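I have been trying to learn backgammon properly since about the start of winter, and I can report that I am now a much slower loser than I used to be.

The set came from my aunt, who bought it in the seventies and kept it on top of the fridge under the phone books. One of the white checkers has been replaced with a draughts piece that is slightly too fat for the points, so wherever it goes it nudges its neighbours. I have developed feelings about that piece. It gets hit more than the others, I'm sure of it, and I have no intention of keeping the records that would prove me wrong.

My opponent is Wekesa Laizer, who lives two doors up and learned the game from his grandfather at an age when I was still eating crayons. He plays at the speed of someone shelling peas. The dice land, his hand moves, the checkers are somewhere else, and he has gone back to his tea. I then spend three minutes counting under my breath with my finger on the board like a kid doing subtraction. He is very polite about this. He once did the dishes.

What I'd always liked about dice was that they gave you an excuse. Grow up playing Snakes and Ladders and Monopoly at the kitchen table, as my brother and I did every wet January at the shack, and you come to believe that a game is a thing that happens to you. You throw, you go where you're sent, you sulk. My brother had a whole system involving blowing on the dice and tapping the table, and Mum eventually banned both.

Backgammon takes the excuse away, or most of it. Everybody gets the same rotten dice in the end. I played Wekesa 11 games over the long weekend and lost 8 of them, and by my own account I was robbed in every one. He asked me, mildly, whether I'd been robbed in the three I'd won. I said those were skill.
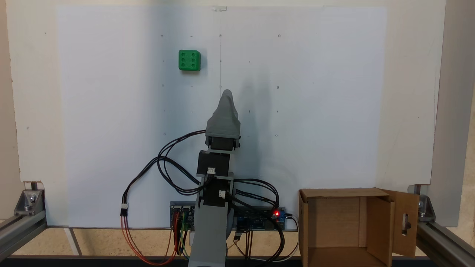 So I got a book. It's a fat second-hand paperback with 375 pages and a previous owner who wrote NO in the margins in green biro, sometimes twice. I haven't worked out whether the NOs were aimed at the author or at themselves. The chapter on opening rolls is sensible enough and I've more or less got it by heart. With a three and a one you make your five point, and you feel like a genius. With a six and a two you make a small mess and hope. After that comes the chapter on the doubling cube, and this is where I've been camped for a month.

For those who've been spared it, the cube isn't thrown at all. It has 2, 4, 8 and so on up to 64 on its faces, and when you think you're winning you turn it and slide it across the table, which means: double the stakes or give up now. The rule of thumb is that you should accept if you've got at least a one in four chance of winning. Fine. Lovely. All you need is to know your chances of winning, at the table, with someone looking at you over a mug.

We don't play for money. We play for who puts both lots of bins out, and thanks to the cube I have owed as many as 16 weeks at a stretch. I took a double I should have dropped, then redoubled out of pique. The neighbours must think I'm a saint.

There's a club as well, as there always is. It meets in the back room of the bowls club at Rundcombe and is run by Oda Lundgren, who plays with her coat on. I went along in August. She beat me in the time it took the urn to boil and then offered me one piece of advice, that I leave my back checkers at home far too long, like a parent who can't get the kids to move out. I said I thought I was being patient. She said no, I was being scared — which seemed a lot to get from two checkers and a sausage roll.

She was right, annoyingly. I've been running them early ever since, and I now lose in a completely different way. Wekesa says the games are more interesting. He's had to put his tea down once or twice.

I've also ordered a proper replacement for the fat checker. It arrived last week, the right size and a decent match for colour, and it's still in its little bag in the lid of the box. I'll put it in after the next game, or the one after that. It's bin night and I'm down by four.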